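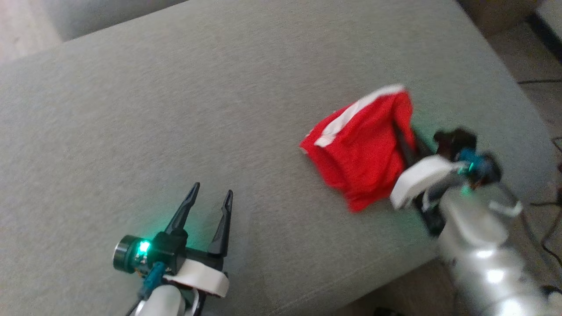 Ellora two-arm build: frequently asked questions
Last updated November 27, 2022

What is Ellora?
A pair of small arms with two-finger grippers, built in a shared workshop for handling cloth. Mekdes Gudeta maintains the mechanical parts and Eyerusalem Tekleab the control code.

Do I need both arms?
No. Picking and dropping work with one. Folding needs two.

Which cloth should I start with?
One piece, in a strong color that contrasts with the work surface. Red on light gray segments cleanly. Gray on gray does not.

Can I work on a padded surface?
Yes. Set the approach height with the cushion in place and let the fingertips press in up to 8 mm. On a hard table use 3 mm or the motor will trip on overload.

The finger slides off the fabric. What should I change?
Aim for a fold, not a flat area. If it still slips, raise the closing current one step and check the fingertip for wear.

What does the green LED on the gripper mean?
Motor powered and bus address assigned. It does not mean the gripper is homed. Run the home command after every power cycle.

How should I route the cables?
Leave slack at the wrist for full rotation. Keep floor cables out of the walking path. Most dropouts reported since April were loose connectors at the gripper base.

One arm stops responding after a while.
Check the log for error 19 (bus timeout). Reseat the connector, then restart the Admasu driver. Error 51 is a temperature cutoff; let the motor cool.

Are the older Sultumow brackets compatible?
Only with the upper mounting holes redrilled.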